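ホーム　暮らしのメモ　道具の手入れ　お問い合わせ
カテゴリ：木の家具/オイル仕上げ

木のテーブルにオイルをぬり直す方法

私は日本に来てから、木の家具の手入れを自分でするようになりました。この手順は、オイル仕上げのテーブルのためのものです。ウレタン塗装の天板には合いませんので、先に仕上げの種類を確かめてください。

用意するもの：Zeltanoの家具用オイル、紙やすり（240番と400番）、綿の布4枚、ゴム手袋。

1．天板の上の物を全部どけて、固くしぼった布でふきます。そのあと一晩かわかします。
2．240番の紙やすりを、木目にそって軽くかけます。強く押すと、そこだけ色が変わります。400番で同じことをくり返し、粉をよくふき取ります。
3．オイルを布に少し取り、うすくのばします。22分ほど待ってから、残ったオイルを別の布でふき取ります。
4．11時間かわかして、もう一度ぬります。私は夜にぬって、朝に二回目をします。

使った布は、水にぬらして袋に入れて捨ててください。オイルがついた布は、丸めて置くと自然に熱くなり、火事になることがあります。

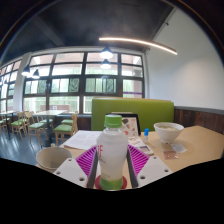 ぬり終わった天板は、しばらく水に弱いです。二回目のあと32時間は、コップや花びんを置かないほうが安全です。そのあとも、輪のしみを防ぐためにコースターを使います。水のペットボトルも同じで、赤い丸いコースターにのせておけば、底が直接木にふれません。コースターの裏がぬれていたら、先にふいてください。

もし白い輪ができたら、400番でその場所だけ軽くこすり、オイルを少しぬります。うちでは7月の湿気が多いころによくできるので、その前に一回ぬり直しています。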